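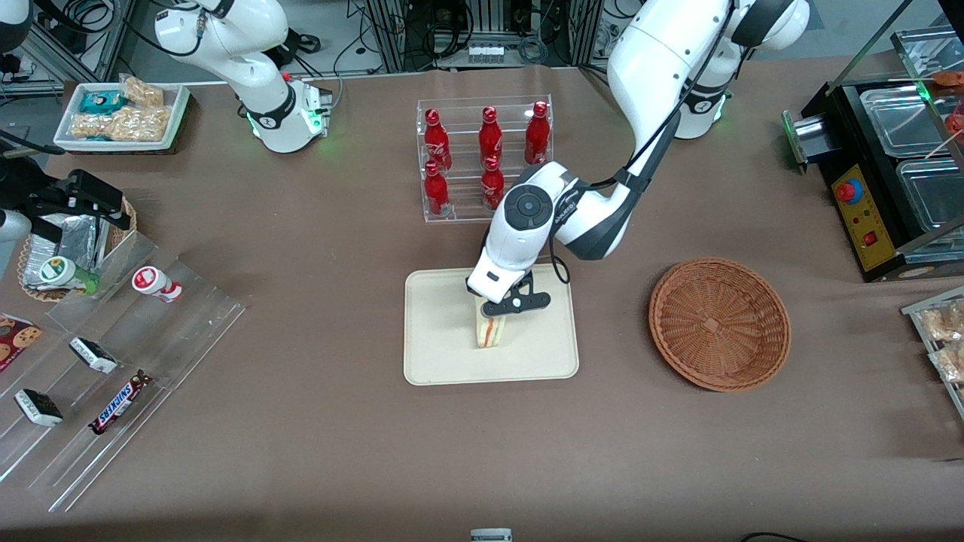 12 August 2022, Hullevport bench

Budget for the second half must go to Vernham before the end of the month, so I write down what we need and what can wait.

Fingers first. The black ones are still usable but I want 2 spare pairs in the drawer. Filach quoted 1,000 for both, delivery in 9 weeks. Paterson is cheaper – but they do not answer about the mounting holes. Ask again on Monday.

Second item: wrist cameras. One new per arm, plus cables. I put 2,000 and I think it is enough.

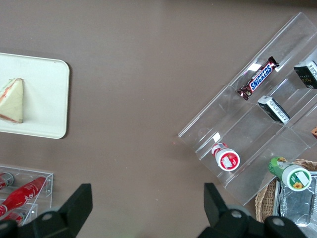 Left tray and acrylic rack from the wrist camera, sandwich on the tray.

The clear rack gives strong reflections on the edges. A matte one would cost little, so I add it to the small parts line together with cable clips for the back of the table.

Not now: a new table top, a second appliance. Both were already refused in March.

Open: does the grocery stock go on our budget or on the kitchen line? Last year it was over the limit and we paid it ourselves.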